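Saturday, bench 2, started 9:40

Picking up from Archie's note on the transparent-object runs. Question is still the same one: does the two-pass depth fill (Clino branch) help on clear labware, or did we just get lucky with lighting in December. Same policy weights for both arms of the comparison, only the depth input changes. Young-sook froze the checkpoint last night so no excuses for drift this time.

Protocol, for whoever reads this:
– home both arms, gripper zero check
– policy gets depth from either raw stereo or Clino fill, picked by the script, I don't see which until after
– target is flask neck, right arm. Left arm stays out low on its own side unless the tip box is the target
– success = closed on the neck, 3 second hold, no contact with the rack. Contact with rack is a fail even if the grasp is good. Els wants that strict and I agree
– reset by hand, log, go

Total 74 trials planned for the day. Coffee first, then calibration, which took forever. Right wrist camera extrinsics were off again, redid them twice. Second residual was fine. Someone should look at the mount screws, I think they back out over a week of running. Corina says thread lock, I say new bracket.

Ran the first block before lunch. Raw stereo does what it always does on glass: the neck drops out of the depth map and what you get is wall. Policy then either stops short or reaches for the rim. With the fill on, the neck comes back as a sort of fat blob, too wide but in the right place, and the approach looks a lot calmer.

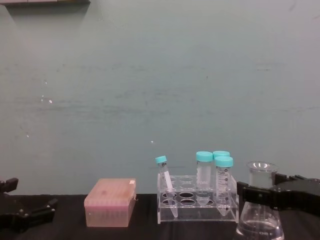

Tubes are the bigger headache. Blue-green caps come through great in depth, the clear walls don't, so the segmenter thinks it has caps floating over the bench. A leaning tube makes it worse becuase the cap isn't above the tip any more and the collision model puts the body straight down from the cap. Model has free space where there is tube. Need to fit an axis per tube, even a bad one. Rhona has a cylinder fit from the Vavbridge work that might drop right in, ask her.

Also the acrylic rack. Top plate is picked up on its edges and around the holes, nothing in between. Padding the rack box by hand for now. Not a real fix, and it eats clearance on the flask side where we need it.

2:15 – stopped for a network thing. Logger on the Forsyth machine lost its connection and kept writing timestamps with no frames attached. Lost that whole block. Restarted, check frame count BEFORE each block from now on.

Unblinded after trial 41, called it there for the day. Should not have peeked but the pattern was pretty plain from the approach paths anyway. Fill is ahead on grasp. On rack contact I can't tell them apart, and that is the number Els will ask for. Don't quote any of it yet, the block sizes are lopsided after the logger mess.

One odd failure: fill version closed early, just short of the neck, looked like it believed the fat blob. If the blob width is systematic we could shrink it by a constant. Hacky. Archie will hate it. Try it offline first on the 545 saved frames from the Prillimus set, no robot time needed.

To do
– rerun the lost block, same seed
– finish remaining trials, stay blind this time
– cylinder fit from Rhona
– offline blob width check, fill vs measured neck
– wrist mount, decide bracket or thread lock
– ask Young-sook if the policy ever saw a tilted tube in traning, my guess is very few
– wipe down the flask between blocks, fingerprints change the stereo match and I only started doing it halfway through

Arms parked, power off at the rack, data copied to the shared drive under today's folder. Calibration file is in there too, use the second one.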